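Prüfliste Spraytan-Kabine und Behandlungsplätze, Brimton Kosmetik
Halbjahresprüfung, 3. Dez. 2025
Prüfer: Kamran Jafri
Vorherige Prüfung: August

Bewertung: i. O. = in Ordnung, M = Mangel, n. g. = nicht geprüft

1. Kabine und Absaugung

1.1 Kabinenwände, Dichtlippen: i. O.
1.2 Vorfilter Absaugung: M
Filtermatte gesättigt, Verfärbung auf der Abluftseite. Tausch vor der nächsten Behandlung. Wechselintervall im Wartungsblatt auf 20 Betriebsstunden setzen, bisher kein Wert eingetragen.
1.3 Luftleistung bei eingelegtem Filter: 353 m³/h, i. O.
Gemessen mit neuer Matte, Tür geschlossen. Mit der alten Matte wurde kein Wert aufgenommen.
1.4 Bodenbelag, Rutschhemmung: i. O.
Rückstände in der Fuge an der Einstiegskante. Reinigung nachholen, kein eigener Mangelpunkt.

2. Sprühgerät Cassim

2.1 Netzleitung, Zugentlastung: i. O.
2.2 Düse und Nadel: M
Nadelspitze verbogen, Sprühbild einseitig. Ersatznadel liegt im Schrank, Einbau durch eingewiesenes Personal. Danach Probesprühen auf Papier, Ergebnis abheften.
2.3 Schlauch, Kupplung: i. O.
2.4 Becherdeckel, Belüftungsbohrung: i. O.

3. Bräunungslösung und Pflegeprodukte

3.1 Kennzeichnung der Gebinde: M
Drei Abfüllflaschen Jumis ohne Öffnungsdatum. Inhalt entsorgen, nicht nachträglich beschriften.
3.2 Chargenliste: i. O.
3.3 Lagertemperatur: n. g.
Thermometer ohne Batterie. Wird beim Nachtermin erfasst.
3.4 Verträglichkeitstest, Dokumentation: i. O. mit Hinweis
Bei Brautterminen fehlt mehrfach die Uhrzeit des Tests. Das Datum allein reicht für die Auswertung nicht aus.

4. Gesichtsbehandlung

4.1 Bedampfer, Wasserstand und Abschaltung: i. O.
Abschaltung bei Unterschreiten der Markierung ausgelöst. Leistungsangabe auf dem Typenschild 1.400 W, Steckdose daher nicht mit dem Handtuchwärmer teilen.
4.2 Lupenleuchte, Gelenkarm: i. O.
4.3 Liege, Höhenverstellung: M
Fußpedal klemmt in der unteren Stellung. Liege bis zur Instandsetzung nur in fester Höhe verwenden.
4.4 Einwegmaterial, Vorrat: i. O.

5. Hygiene und Unterlagen

5.1 Flächendesinfektion, Einwirkzeit ausgehängt: i. O.
5.2 Hautschutzplan: i. O.
Aushang stammt noch vom Standort Pimevdale, Ansprechpartner ändern.
5.3 Einverständniserklärungen: i. O.
5.4 Unterweisungsnachweise: M
Unterschrift einer Aushilfe fehlt.

Gesamtergebnis: Betrieb der Kabine nach Erledigung von 1.2 und 2.2 zulässig. Die Punkte 3.1, 4.3 und 5.4 sind bis zum Nachtermin abzuschließen.

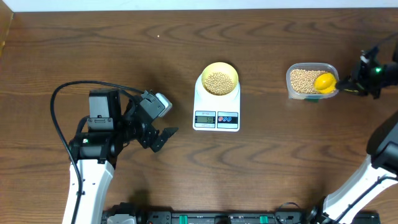
Für den Nachtermin bereitzulegen sind das Wartungsblatt der Absaugung, der Probebogen zu 2.2 und die ergänzte Unterweisungsliste. Punkt 3.3 wird dann mit eigenem Messgerät nachgeholt. Eine erneute Prüfung der mit i. O. bewerteten Punkte findet nicht statt.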